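Zasetico Table Kit, for demo collection

Home / Collection Gear / Tables and Props / Zasetico Table Kit

Item no. 1147
Ships flat on a pallet, two boxes
In stock, leaves the Dison warehouse in 10 working days

Long white work table plus prop set, for teams recording manipulation demos with a head camera and an arm. You bring the robot, the hand and the operator. We bring the surface, the stuff on it, and the paperwork that keeps the episodes straight.

Been selling this since the Jerkitz table got dropped from the line. Same footprint, better top. If you have old Jerkitz legs they fit, the feet do not.

Why a long table. Short ones fill up fast and every episode ends up looking the same. With the long one you can work the near end and leave a mess at the far end, and the policy gets to see clutter it isn't supposed to touch. Several customers do all their picks in the near third and just shuffle the back between resets. Works fine. Shuffle it for real though, don't nudge one thing an inch and call it a new layout.

Striped edge, yellow and black, runs down both long sides. Gives the operator a line to stay inside of when teleoperating through the head view, and makes it easy to throw out episodes where something got pushed over. Tape is replaceable, see spares.
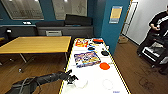 WHAT PEOPLE PUT ON IT

Bowls, lids, rings, snack-type packages with loud printing. Translucent bowls are the hard one. Pale rim, white top, not much for the camera to hold on to, so record more of those than you think you need. A thin white ring on a white top is worse. An orange-red lid is easy and people over-record it becuase it goes well. Watch your counts per object.

Big printed packages are good for grasp variety. Lay them at an angle. Flat and square to the table every time is a habit your model will pick up.

IN THE BOX

Table top, white, two halves with joining plate
Legs and leveling feet
Edge tape, already applied
Prop set, standard (mixed bowls, lids, rings, boxes, soft packs)
Layout cards, laminated
Episode log sheets, pad of 594
Hex key. Keep it, the spare costs more than it should

NOT IN THE BOX

Arm, gripper or hand, cameras, mounts, carts, compute. Recording software also no. We get asked weekly.

SETUP NOTES

Two people to carry the top. Level it before you record anything, and again after the first day on a wood or vinyl floor.

Leave room on all sides. Arm needs to come in from the corner as well as straight on, and whoever is resetting needs to get to the far end without walking through the shot. Or let them walk through it, if your deployment site has people in it. Just decide which and write it on the log.

Other furniture in the background is OK. So are windows and colored walls. Don't hang a backdrop unless the job calls for one, you'll regret it when the model meets a real room.

Overhead light, even, is what the top was picked for. It's bright. Lock your exposure on the white before the session starts or the first few seconds of each episode will drift and you will be trimming them all by hand.

LOGGING

One sheet line per episode: operator, object, start layout card, done / not done / dropped. Keep the dropped ones. Mark recoveries seperately, where the hand misses and the operator goes back in for it. Those are worth having and they're a pain to find later if nobody wrote it down.

Etenesh Moges wrote the layout cards and is revising them in May. Anyone who bought the kit this year gets the new deck free, send your order number.

SPARES

Edge tape roll, yellow/black, item 1201
Prop refill, soft packs only
Log pads
Gwynne leveling feet (heavy floor version, swap in, no drilling)

RETURNS

Tops, unused, in original carton. Props no. Opened log pads no.

Damaged corner on arrival: photo of the carton first, then the corner, then write to us. Glenys Wogan handles freight claims and needs both pics or the carrier won't pay.

Quotes for three tables or more go by email, please say which floor the tables are going on and if there is a elevator.

Page updated March 27, 2023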